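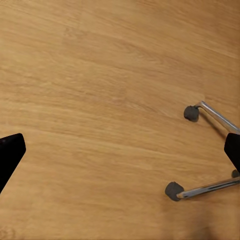 Gositik Attic Office

Simulated two-arm episodes for training and checking manipulation policies. The set has 489 episodes; 383 are for training and the rest are held out.

Contents

Each episode folder holds the room view, the gripper views, joint states for both arms, and a text file with the task instruction. Joint states are in radians. Gripper opening runs from 0 (closed) to 1 (open).

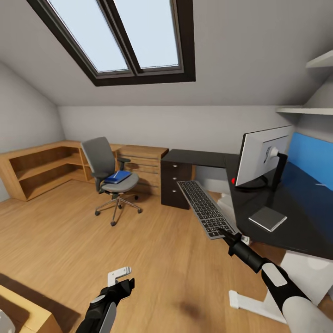 Loading

Run load_episode.py with the folder path. Pass --views room to skip the gripper views. Playback defaults to 15 frames per second.

Known issues

In 11 training episodes the instruction file is empty. The loader skips them and prints a warning.
Shadows on the floor may differ between renderer versions.

Maintainers

Bence Mészáros (loader, planner hooks)
Hubert Leitner (scenes, rendering)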